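3. Adquisición de demostraciones

3.1. Puesto de trabajo y tarea

Todas las demostraciones se tomaron en el mismo puesto, sobre una superficie gris mate dividida en regiones con cinta de carrocero azul. Las cintas cumplen dos funciones: delimitan las zonas de salida y de destino del objeto, y ofrecen al operador una referencia para devolverlo a su sitio entre un episodio y el siguiente. La política no recibe las coordenadas de las cintas; las ve, como ve todo lo demás, a través de la cámara de muñeca.

La tarea consiste en tomar un vaso de plástico y llevarlo a la región contigua sin volcarlo. Admitimos dos tipos de agarre. En el agarre exterior los dos dedos de la pinza se cierran sobre la pared del vaso. En el agarre por el borde, un dedo entra por la boca y el otro queda fuera, de modo que la pared se sujeta entre ambos. Se pidió a los operadores que usaran el segundo cuando el vaso estuviera inclinado o tumbado, pues la apertura de la pinza no siempre permite abarcar el diámetro completo desde arriba.

3.2. Teleoperación y guiado manual

El conjunto Sarisico reúne 3514 episodios, grabados por 6 operadores durante 19 jornadas. Una parte se obtuvo por teleoperación con el mando Nandden, que transmite al brazo los desplazamientos de la mano del operador y la apertura de la pinza. El resto se registró por guiado manual: el operador sujeta el brazo por el antebrazo, con los motores en compensación de gravedad, y lo conduce a lo largo de la trayectoria. En ambos modos se guardan las posiciones articulares, la apertura de la pinza y las imágenes de muñeca, con una misma marca temporal.

El guiado manual produce trayectorias más cortas y con menos correcciones en la aproximación. Tiene el inconveniente de que el cierre de la pinza se acciona con un pulsador y no admite valores intermedios, lo que resulta brusco en el agarre por el borde. Con el mando Nandden el cierre es gradual, aunque el operador necesita varias sesiones para calcular bien la profundidad a la que baja el dedo interior. La Figura 2 corresponde a la configuración de borde.

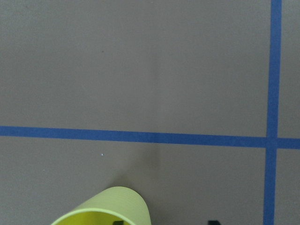 Figura 2. Vista de la cámara de muñeca. Vaso amarillo verdoso inclinado, con un dedo de la pinza dentro de la boca y el otro en el exterior, a la derecha. Las cintas azules se cruzan cerca del lado derecho.

3.3. Filtrado y segmentación

Los episodios se revisaron con la herramienta Hotidach. Se descartaron aquellos en los que el vaso salió del área de trabajo, los que presentaban pérdida de imágenes y los interrumpidos por el operador. Los episodios con un primer agarre fallido y un segundo correcto se conservaron, ya que en pruebas previas la política entrenada sin ellos no volvía a intentarlo tras un fallo.

Cada episodio se dividió en aproximación, agarre, traslado y liberación. El inicio del agarre se fijó en el instante en que la apertura de la pinza empieza a disminuir de forma sostenida. En el agarre por el borde este criterio retrasa la marca respecto a la entrada del dedo en la boca del vaso, por lo que se corrigió a mano en un subconjunto de 200 episodios, reservado para la evaluación de la Sección 4. El protocolo de anotación es el utilizado en el proyecto Camacho, con la única diferencia de que la fase de retirada del brazo no se etiqueta por separado.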